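Packing and Display Operator, Gripper Line
Matić Print & Frame, Kimville
Full time, day shift, 4 openings

Matić packs art cards and small prints with clear plastic covers and stands for museum shops and gift stores. Until last spring all of this was done by hand. We now have 2 gripper stations on the packing floor, and a third starts in April. We are hiring people to work with them.

The clear parts are the hard ones. They scratch, they pick up smudges, and they catch the light in ways that make them difficult to place. Operators guide a hand-held gripper through the task so that the stations can learn it, then check what the stations turn out on their own.
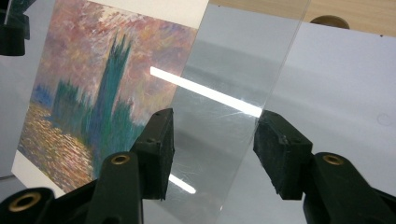
Your shift will be split between guiding, checking and regular hand packing. Large orders and odd sizes are still packed by hand, and everyone takes a turn at them. The line handles 260 sets on a normal day. You will not be paid by the piece, and your own speed is not scored.

The job has changed for the people already here. There is less repeated pinching and lifting, and more standing still and looking closely. Some of our packers like that and some would rather be moving. Please think about which one you are before you apply.

You will need:
Steady hands and good close-up vision (glasses are fine)
Patience with small, repeated tasks
Basic computer skills for the Brovus logging screen
No robot experience. Training is paid and lasts 7 days.
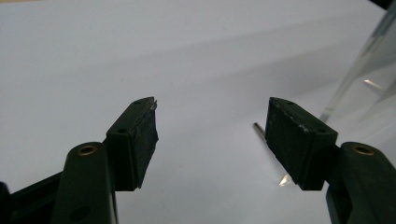
Will the stations replace the packers?
Current packers keep their jobs and their hourly rate. Those who do not want to work with the grippers can stay on hand packing or move to shipping at our Maslow building.

Day shift starts at 7 a.m. To apply, stop by the Kimville front desk and ask for a packing application. Trial shifts are paid and held on Saturday mornings.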